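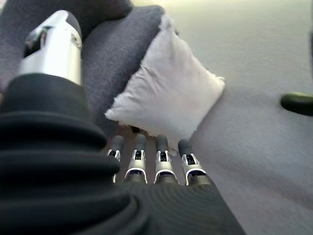
Pramska – Qui sommes-nous

Pramska, c'est 11 personnes, un atelier à Dorkville, un bureau d'études à Ichikawa, et un robot qui range des maisons. Coussins, plaids, jouets, linge. Du mou, surtout. Le mou c'est difficile, on y revient plus bas.

Page mise à jour en vitesse après l'incident de juillet. L'ancienne version disait « une main sûre pour toute la famille ». On a enlevé la phrase. On la remettra quand on pourra la démontrer, essais à l'appui.

D'où on vient

Shinji Hayashi a fondé la société à Ichikawa, dans un local prêté au-dessus d'un réparateur de machines à coudre. Il travaillait avant sur des pinces pour l'industrie : deux mors, de l'air comprimé, des pièces dures toujours au même endroit. Puis sa mère a eu du mal à se baisser. Les affaires restaient par terre. Premier cahier, premiers croquis, première main qui ne fermait pas.

L'atelier de Dorkville est venu ensuite, pour être près des foyers qui acceptaient de tester. Assemblage, essais, réparations, tout est là. Le salon d'essai aussi : un vrai canapé, de la vraie moquette, des objets qui traînent. On y passe plus de temps que chez nous.

Ce qu'on fabrique

Un seul produit, Jisilby. Base roulante, bras, main à doigts articulés, un manchon souple qui habille le poignet. Ramasser, poser, plier un peu (mal), pousser un coussin dans l'angle du canapé. Pas de cuisine, pas de médicaments, pas d'enfants à porter. On nous le demande, la réponse reste non.

Jisilby se loue, avec installation et suivi. Pas de vente directe pour le moment. Avant chaque mise en service quelqu'un de chez nous passe sur place, regarde les tapis, les seuils, les animaux, les rideaux longs. Si ça ne va pas on le dit et on repart avec la machine.

Ce qui s'est passé en juillet

On préfère l'écrire ici. Les clients le savent déjà, autant que les autres le lisent au même endroit.

Chez une famille de Dorkville, en fin d'après-midi, Jisilby devait redresser un coussin sur un canapé. Geste de routine, répété en atelier tous les jours. La main s'approche, les doigts se referment, et un pli du manchon passe dans l'articulation du pouce. Le tissu se coince. Le moteur du pouce sent une résistance et la prend pour celle du coussin. Donc il serre. Le tissu se tend, ça résiste plus, il serre encore.

Au même moment la cliente tend la main pour récupérer le coussin. Deux doigts pincés entre le pouce et le tissu. Elle appuie sur l'arrêt d'urgence. Les moteurs se coupent, comme prévu. Sauf que moteurs coupés, la main ne s'ouvrait pas : la transmission garde sa position. Il a fallu 6 minutes pour la dégager, avec quelqu'un de chez nous au téléphone et le mari qui cherchait le levier de débrayage sous le manchon. Le levier était sous le manchon, oui. C'était notre choix de conception.

Bilan médical : contusions, pas de fracture. Cela aurait pu être plus grave, et avec une main d'enfant on ne veut pas faire le calcul. On s'est excusés auprès de la famille, on s'excuse à nouveau ici. Elle a relu ce passage avant publication et demandé une correction (on avait écrit « léger pincement », elle a dit que ce n'était pas léger). Corrigé.

Le soir même, toutes les machines en location ont été arrêtées à distance. Le lendemain matin on appelait tout le monde.

Pourquoi c'est arrivé

On a cherché une cause, on en a trouvé 3.

Le manchon. Il protège le poignet de la poussière et évite que des cheveux ou des fils aillent dans la mécanique. Pour laisser le poignet tourner il faut du tissu en trop, donc des plis. À la base du pouce les plis remontaient trop haut quand la main se présentait à plat, paume vers le bas. En atelier on changeait les manchons souvent, ils étaient neufs, élastiques, ils revenaient en place. Celui de la cliente avait servi tout le printemps. Détendu. On n'avait aucun essai avec un manchon fatigué.

Le logiciel. La commande de serrage regardait l'effort total. Un coussin est mou et s'écrase, l'effort monte doucement. Un tissu coincé monte d'un coup. La différence se voit très bien sur les courbes, on l'a vue en dix secondes une fois qu'on a regardé. Personne n'avait demandé au programme de la regarder.

Le débrayage manuel. Présent, fonctionnel, introuvable pour quelqu'un qui a mal et qui n'a pas lu la notice. La notice en parlait en annexe. Pas sérieux.

Il y a une autre chose, moins technique. Au printemps une technicienne avait noté dans le cahier d'atelier : « manchon accroche au pouce, retiré à la main, RAS ». RAS, rien à signaler, alors qu'elle venait justement de le signaler. On a tous lu la ligne. On avait une livraison à finir. Ça, c'est un défaut de la maison et pas de la main, et la faute revient à la direction, Shinji l'a dit à l'équipe entière et il tient à ce que ce soit écrit sur cette page.

Ce qu'on a changé

Manchon redessiné. Plus court côté pouce, arrêté par une bague, plis guidés vers l'arrière du poignet. Remplacement à date fixe, c'est nous qui passons, le client n'a rien à faire.

Serrage : si l'effort monte trop vite, la main s'ouvre. Elle ne réessaie pas toute seule. Elle attend, elle prévient. Conséquence directe, Jisilby lâche plus souvent des objets qu'avant. Certains clients râlent un peu. On assume, on n'ira pas remonter le seuil pour faire joli en démonstration.

Arrêt d'urgence : les doigts se relâchent maintenant à la coupure, par ressort, sans courant. C'est ce qui a pris le plus de temps. Il a fallu revoir la transmission et le premier ressort cassait. Le deuxieme aussi. Celui d'aujourd'hui tient, il continue de tourner sur banc.

Levier de débrayage sorti du manchon, accessible des deux côtés. On le fait essayer à chaque personne du foyer le jour de l'installation, enfants compris s'ils sont en âge.

Cahier d'atelier : le sigle RAS est interdit. Toute anomalie ouvre une fiche, et n'importe qui peut bloquer une livraison avec une fiche ouverte. C'est déjà arrivé 2 fois depuis la reprise. Une fois pour une vis, une fois pour un bruit qu'on ne comprenait pas. Le bruit, on l'a trouvé : un roulement. La livraison est partie en retard.

Comment on teste maintenant

Coussin posé sur le canapé, coussin dans le creux de l'assise, coussin à moitié dans le vide. Manchon neuf, manchon usé, manchon mal remonté exprès. Approche par-dessous, par le côté, par l'angle. Une main factice en silicone arrive au mauvais moment, parce que dans une maison les gens arrivent au mauvais moment. On coupe le courant en plein geste et on chronomètre l'ouverture.

Les coussins s'effilochent vite à ce régime, les peluches finissent dans les doigts, et ça aussi se note. Le nettoyage des articulations a été ajouté au contrôle.

Les essais ratés sont gardés avec les autres. Les clients en location peuvent demander le relevé de leur machine. Les gens qui hésitent peuvent venir à Dorkville voir un essai, même un mauvais jour, on ne prépare rien de spécial.

Où on en est

Les locations ont repris, pas toutes. Une partie des foyers a préféré arrêter, ils ont été remboursés. La famille de juillet nous a rendu la machine. Elle est en atelier, démontée, le pouce et le morceau de manchon sont dans une boîte sur l'étagère de l'entrée. Les nouveaux commencent par là leur premier jour.

Pas de nouveau modèle annoncé, pas de date. Le bureau d'Ichikawa travaille sur un capteur dans la pulpe des doigts, pour sentir un tissu d'une peau. Les premiers résultats sont moyens. Tant qu'ils le restent, le capteur ne sort pas du bureau.

L'équipe

Petite. Mécanique et électronique à Ichikawa, avec Shinji Hayashi qui fait la navette. Assemblage, essais, installation et téléphone à Dorkville. Le téléphone tourne entre tout le monde, direction comprise : quand vous appelez pour un problème vous tombez sur quelqu'un qui a déjà démonté une main.

On recrute une personne en sûreté de fonctionnement. Poste basé à Dorkville. Il faut savoir dire non à un planning, et l'écrire. Expérience en robotique pas obligatoire, on a eu de très bonnes surprises avec des gens venus de l'ascenseur et du manège forain.

Nous écrire, nous signaler quelque chose

Vous avez un Jisilby à la maison et quelque chose accroche, chauffe, sent, fait un bruit ? Appuyez sur l'arrêt, laissez la machine où elle est, appelez le numéro collé sur la base. Même si c'est reparti tout seul. Surtout si c'est reparti tout seul. Ne tirez pas sur le tissu, ne coupez pas le manchon, utilisez le levier.

Une photo du poignet et du pouce nous aide beaucoup, si vous pouvez en prendre une sans approcher les doigts. On répond le jour même, on vous dit si la machine peut repartir ou si on vient la chercher, et vous recevez ensuite une copie de la fiche avec la cause quand on l'a trouvé.

Visites de l'atelier de Dorkville sur rendez-vous, le matin de préférence. L'après-midi le salon d'essai est pris et ça fait du bruit.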